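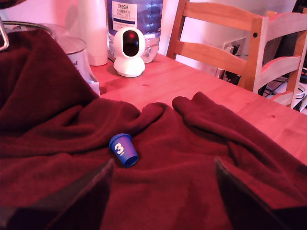
Wavusum holds 253 episodes from the Arboleda cell, used to check gripper alignment after service. The Aria fingers are replaced as a pair and re-zeroed before recording. Both must show at the bottom of the wrist view, one to each side of the target, as with the blue cup on the towel. If one sits higher than the other, loosen the mount, reseat the finger and repeat the zero.

Finger pads: inspect every 100 cycles.
Maintainer: Skotix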